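Paper Week at Our Place

Posted 29 Aug 2025

So I finally did it, I sorted the paper pile! Every manual, warranty and school letter we own had been living in one kitchen drawer (the deep one, naturally), and I gave myself 11 evenings to get through it. I had the table set for supper and the folders out at the same time most nights, so dinner and paperwork got pretty friendly around here.

The teal one is my favorite of the bunch. Metal clip down the spine, a clear sleeve on the left for the page I keep going back to, and a printed sheet on the right. Pink plate and blue placemat waiting in the back corner, fork and spoon already out.

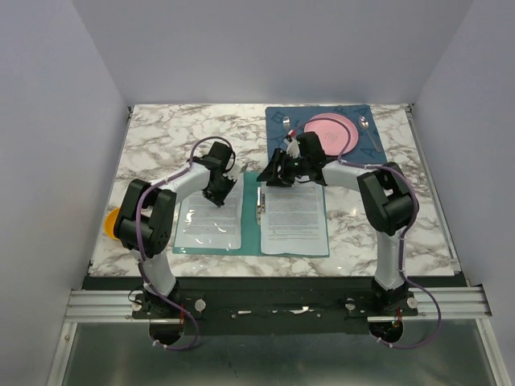
Hsiu-ying Chou wrote in to say that sleeves are great until you need to write on the page, and that she only uses them for things that never change, like the boiler manual and the recipe for her aunt's dumplings. Everything else gets punched and clipped, and she goes through it all again each November.

I'm stealing the November idea. Next up is the Honorato box, which is all appliance stuff, and then the photos, 836 of them, still in their envelopes. I bought 5 more folders for those and I already think I'll need extra. If you have a labeling system you love, please send it my way!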